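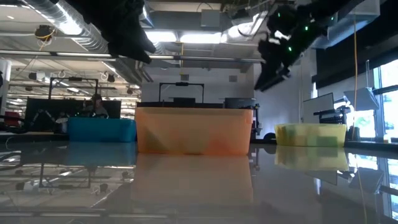 Flikumbridge Two-Arm Sorting Station

Station overview | What's in the price | Planning your space | Lead times

The Flikumbridge is a two-arm station for picking, sorting and bin-to-bin work, sold as one order with one part number. We love this thing. Homa Ebrahimi and the bench team have been running it since January, and it has become the station everybody wants to book.

What's in the price
2 arms with finger grippers
Controller and power supply
Mounting hardware for an overhead or bench-side fit
Fixed camera bracket (camera sold separately)
8 hours of remote setup help, to use whenever you like in the first year

Not in the price
Table, bins, lighting and freight. Most buyers already own a table that will do. If you don't, the Trerkedell bench is a good match and ships on the same pallet, which saves a delivery charge.

Budgeting
Please set money aside for gripper fingers! They are the part you'll go through, especially in the first months while people are still learning where the bin rims are. Fingers come in packs of 34, and one pack is a sensible opening order for a single station. Bins are cheap and worth buying in several colors, both clear-sided and solid, so you can try your cameras on each before you settle on a set.

Planning your space
Measure up as well as across. Ducts, pipes and hanging cables are what hold up most installs, and moving a duct costs far more than moving a table. Send us a sketch with ceiling heights marked and Kourosh Arabzadeh will check it for free — he usually answers the same day.

Think about daylight too. A glossy tabletop next to big windows will give your cameras plenty of reflections to deal with. A matte mat costs very little, or you can fit shades.

Lead times
Single stations ship from Floldale every Tuesday. For two or more, write to Eftychia Gavalas before you fix an install date. Spare fingers are in stock.

Service plan: 300 per station per year, parts extra.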